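Mendcombe Oral History Archive
Frequently asked questions

What is the archive?
A collection of recorded memories from people who have lived or worked in Mendcombe and the villages nearby. We hold 453 interviews, with a typed summary for each one. The earliest were made on cassette and have since been copied to digital files.

Who can be interviewed?
Anyone over 18 with a connection to the area. You do not need to have been born here or to have lived here for a long time. We are short of interviews with people who worked at the Prukis glove factory, and with families who arrived after it closed.

Do I have to be good at talking?
No. The interviewer has a list of topics and will help you along. Pauses are fine, and so is going back to correct something.

How long does an interview take?
Most last under 2 hours, including a break. If you have more to say we will arrange a second visit.

Can you come to my home?
Yes, within 12 miles of Mendcombe. Please turn off any radio or television before we start, and put the dog in another room if it barks at visitors. A clock with a loud tick can also be a nuisance on the recording.

Can I bring someone with me?
Yes. Tell us beforehand if they would like to speak too, so that we can get a consent form ready for them.

What should I bring?
Old photographs, wage slips, programmes and letters often help people remember. We can scan them on the day and you take the originals home. Please don't bring anything too fragile to be moved.

Will I be filmed?
Only if you ask for it. Sound is our usual method and most people prefer it. Tick the box on the booking form if you would like video. 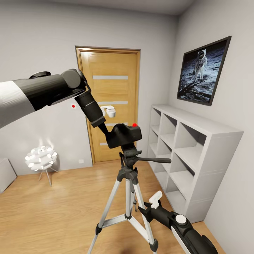 A tripod with its legs spread on a wooden floor.

For video, avoid narrow stripes and small checks, which can shimmer on screen. Jewellery that knocks against a table will be heard on either kind of recording.

Who owns the recording?
You keep the copyright in your words unless you choose to sign it over. The consent form lets us store the interview and allow people to listen to it. You can close all or part of it for a number of years, and you can leave your name off the catalogue.

What if I change my mind?
Write to Houshang Bahrami, the archivist, quoting the reference number on your form. We will take the interview out of the public list while we talk through what you would like done.

Can I listen to other people's interviews?
Yes, at the listening desk in the Belmonte Room, on the first floor of the library. Headphones are provided. Closed interviews are marked in the catalogue and cannot be played.

Do you have photographs as well?
We have 1,883 scanned photographs, listed by street and by surname. Copies for private use are free by email. For use in a book or display, contact Rogelio Agbayani, who deals with permissions.

Are you open all year?
The listening desk is closed throughout January for stocktaking. Booking forms can still be handed in at the library counter during that time.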